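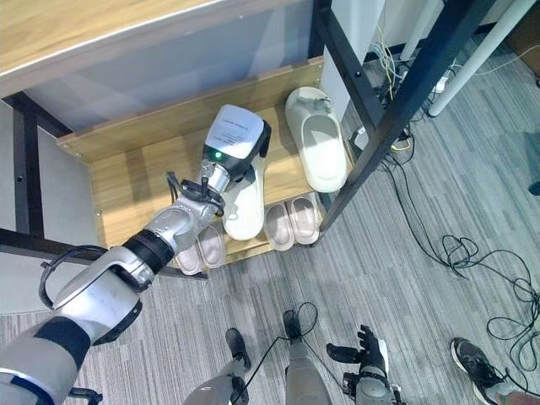

Workbench > Grippers and Hands > Box or Fingers?

22/05/2021

So I finally got to do the thing I've been promising since the winter, which is put the boxy gripper and the fingered hand through the same job and see which one I'd rather live with. The job is slippers. I know, I know, but slippers are great test objects! They're squishy, they're open at one end, they come in pairs, and every pair has a different idea about where the strap should go.

The gripper is the Kaken, the white one with the black underside and the little green light on the front that I've grown weirdly fond of. It goes on one arm and the hand goes on the other, so I don't have to swap anything mid-session (the last time I swapped a wrist I lost a whole evening to one screw). The hand is the Murakami, all black, lots of segments, and it cost enough that I still wince when it gets near a table edge.

Kaken first. Coming down from above onto a slide, it's just so easy. You line up over the strap, drop, close, lift. I did 24 picks with it and dropped two, both times because I came in too far toward the toe and there was nothing but thin sole to pinch. My big complaint is the body of the thing. It's a box, and when you're working over an upper shelf that's fine, but the moment you want to go in between two boards you're thinking about that box the entire time. I bumped the shelf edge more than I'd like to admit. Also the coiled cable at the wrist catches if you roll too far one way. I need a better clip there, and I've been saying that for a month.

Then the Murakami, and I went straight for the bottom shelf because that's the one I was dreading. 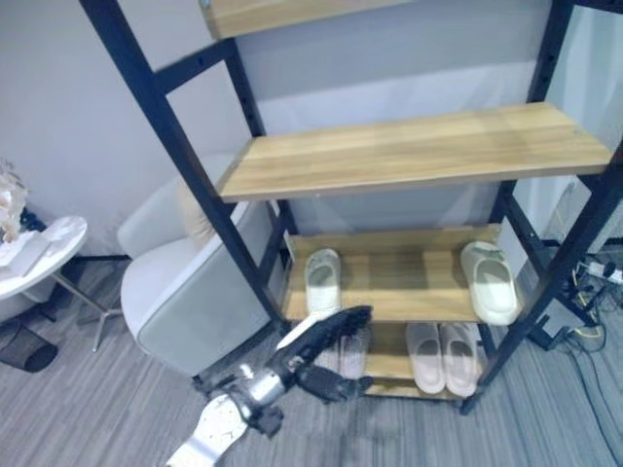
Fingers out, going in low for the slippers on the bottom shelf.

I liked this so much more than I expected to. You can keep the hand fairly flat, slide the fingers forward and get under or around the strap without the whole wrist having to fit in there too. On a good run it felt like reaching for my own shoes. On a bad run one finger went inside the slipper and the others stayed outside, and the thing spun around like a compass needle. Out of 24 tries I'd call 17 of them clean, which is clearly worse than the gripper, but these were harder picks and I'm still learning how much to close before I start to lift.

The chunky slide is the troublemaker, by the way. The strap is so thick that the Kaken squashes it and it kind of oozes back open, and with the hand I can't decide between over the strap and into the foot hole. Into the foot hole is winning so far.

Controller stuff, for the two of you who asked: I'm on the Camutberg box for both arms now, with the loop at 100 and finger force capped at 62 percent. Above that the soft soles get dented, and below it the heavier slides sag and slip out. The log holds 1,000 grasps before it starts writing over the old ones, so I've got plenty of room before I have to clean anything up.

If I had to pick one today I'd keep the gripper for anything I can reach from above and the hand for everything down low. A slimmer gripper might change my mind, and the Clarnton people have one coming in July that I've already put my name down for. Next up is pairs, left and right side by side with the toes lined up, and after that maybe something with laces if I'm feeling brave.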